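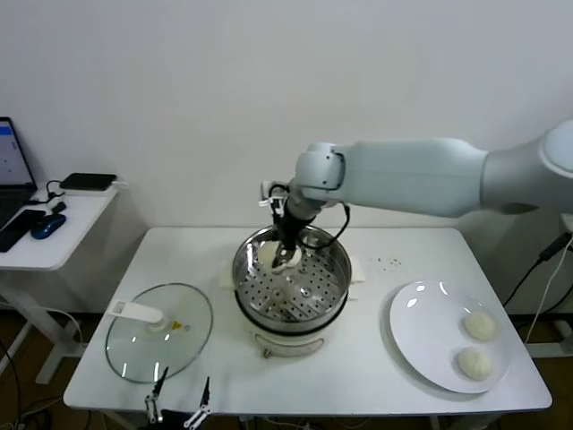

**[Paltilska list] Stovetop & Steam**

Subject: Re: wrinkled buns, again
From: Tanner Thibodeau
Date: May 7, 2021

Danang Hartono wrote:

> I followed the list's dough to the letter and got the same result as in April. They look wonderful through the lid. I turn off the heat, open it up, and by the time I've found a plate they have the skin of a very old man. Still taste fine. My kids call them the brains.
>
> Things I have tried: less water in the dough, more water in the dough, a towel around the lid, no towel, Bruvovine flour instead of the store stuff, and talking to them nicely.
>
> I steam for 20 minutes over a hard boil. They rise in the kitchen next to the oven, which is usually on for something else. I don't have a scale. Is there one cause here or am I just bad at this?
>
> Also does anyone know if the shop on Potgieter still sells the paper liners? I have been cutting up baking parchment like a man making confetti.
>
> Danang

Danang,

You aren't bad at this. I've been answering this question on the list for so long that I should have it printed on a card, except that my answer keeps changing, and I'd have had to throw out a lot of cards.

Taking your list in order. Less water in the dough: mild help, worse bun. More water: you were going the wrong way, but I admire the thoroughness. The towel stops drips, and drips give you shiny yellowish spots and little craters. Those are a separate insult. A bun can be cratered and smooth, or spotless and wrinkled, and I've served both to guests with a straight face. Keep the towel and tie the corners up on top of the lid, well away from the burner. I still have the lid knob from the time I didn't.

The flour is fine. I know there are people on this list who will tell you that Bruvovine is too strong for buns and that you need something softer, and they're right in the way that people who iron their socks are right. I made the same batch with both and lined them up for my sister, who picked the wrong one and then ate the evidence.

What jumped out at me was the oven. You're proofing next to an oven that is on for something else, so your dough is in Florida on the side facing it and Ohio on the other. Dough that rises too long or too warm gets big and flimsy. It puffs up beautifully in the steam, holds itself up on hot air for as long as the lid is on, and then sits down. "Look wonderful through the lid" is what everybody says right before they describe an overproofed bun. I'd bet money on it, though I'd want to keep the bet small.

So move the bowl. Anywhere boring will do. Mine goes on top of the bookcase, between the atlas and a lamp that doesn't work. After you shape them, quit going by the clock and pick one up. It should feel lighter than it did, and a gentle poke should come back slowly and not quite all the way. If it doesn't come back at all, you've missed your stop, and the best thing to do is knead them down, shape them again and tell the kids dinner is a little late.

On the boil: a hard boil for 20 minutes is a lot for a plain bun of normal size. You didn't say what size yours are, and "normal" on this list has covered everything from a walnut to a throw pillow. I use a medium boil and take mine out sooner than that, but filled ones need longer, and if there's raw pork in the middle please ignore my opinions and cut one open to check. Leave some room between them on the tray, too. They grow sideways with no regard for the neighbors.

Then the lid. Turn off the heat and walk away. When you come back, tilt the lid a crack and leave it like that for a bit before you take it off. There was a thread on this a few years back that ran to something like a novel, with one camp saying that resting is everything and the other saying it's superstition. I've landed on doing it anyway, since it costs me nothing and gives me time to find the plate. If your dough was overproofed, though, resting won't save you. It just delays the bad news.

Kneading matters more than people like to hear. Big air bubbles near the skin turn into blisters, and blisters turn into your very old man. Roll the dough flat, fold it, roll it again, and keep going until the surface looks like something you'd want to write on. I used to skip this – I had a whole speech about rustic texture – and then I had dinner at my mother-in-law's in Prustik and saw what a bun is supposed to look like. The speech has been retired.

Now, the scale. I say this with affection: you changed the water twice and the flour once, and you measured all of it with a cup. You may have been making the same dough the whole time. Or three very different ones. A cheap scale will settle it. Please don't do what I did and buy the one that talks to your phone. Mine has sent me more than 1,000 notifications, and not one of them was about flour.

If I were you I'd do it this way. Make one batch, exactly the same recipe, and split it into 2 after kneading. Shape both. Steam the first half when you think it's a little too early, and the second half when you'd normally do it. Same pot, same water level, same heat. If the early ones come out smooth, you've got your answer and can stop being nice to them. If both wrinkle, write back and we'll blame the lid.

As for the liners: the shop on Potgieter had them last time I went, on the bottom shelf behind the birthday candles, where you'd never look unless you had dropped something. They come in 2 sizes and the package doesn't say which one you're holding. Squares of parchment work just as well, by the way. So does a cabbage leaf, if you don't mind a bun that smells faintly of cabbage. I don't, but I've been outvoted at home.

Let us know how the split batch goes. And keep calling them the brains, at least when there's company. It leaves more for the rest of you.

Tanner

--
Paltilska list: home cooking, mostly dough
Please trim your quotes. Recipes go in the body of the message, no attachments over the size limit, and yes, this includes the one about dumplings.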